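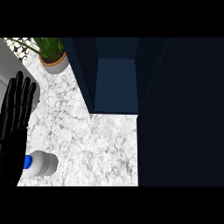

White bottle with the blue cap, on its side on the counter.

29/12/2018
Throwing machine, wheel wear

2 comments | 24 shares

Carrying on from Thursday's page, which ended with the left wheel chewing the laces off a perfectly good football. Swapped the wheel for the softer Parisi one and started again with the laces up. Spin looked cleaner straight away, then I remembered I had also dropped the speed and forgotten to write it down. So that's one variable or possibly three.

Plan was 1,000 throws per wheel, same ball bag, same net. Fathima Weerasinghe pointed out that the Maltesia quarterbacks don't throw 1,000 of anything before somebody tells them to ice it, and a machine that lasts a season of receiver drills needs a good deal more than that. Fair. I am keeping the number anyway. It fits in a day and I would like to go home.

Results so far, old wheel (Ralex, hard): tread polished smooth in the middle, edges fine. Throws drifted right as it wore. By the end a ten-yard out was landing where the water coolers would be.

New wheel (Parisi, soft): holds the ball better, less drift, leaves gray crumbs on everything. The crumbs get into the feed chute and the next ball sticks for a moment before it goes. A receiver would hate this. It's like a quarterback who pump fakes on every play, including the kneel-downs. 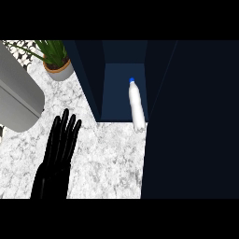 Cleaned the chute and the stick went away, then came back toward the end of the afternoon. I don't want to hand this to an equipment staff with the instruction "clean constantly," having met equipment staffs. Anoma Majumder thinks the crumbs are only the outer skin wearing in and will stop by themselves. She also thought the August belt would stop squealing by itself. It did, when it snapped.

Ball pressure: checked before the run and after. Two of the older balls had gone soft, so their throws are struck from the log. The newer ones held. Must mark the old ones with something other than the pen that rubs off on the wheels, which is how I lost track last time.

Sarkis wants the machine for their kicking camp and has asked if it can do snaps. It can't. It can throw a very fast spiral at a holder's knees, and I have told them so in politer words.

To do:
- Parisi wheel again, at the same speed as the Ralex, speed WRITTEN DOWN
- try a brush at the mouth of the chute
- wet balls, when I can face it
- order laces
- get my tape measure back from Anoma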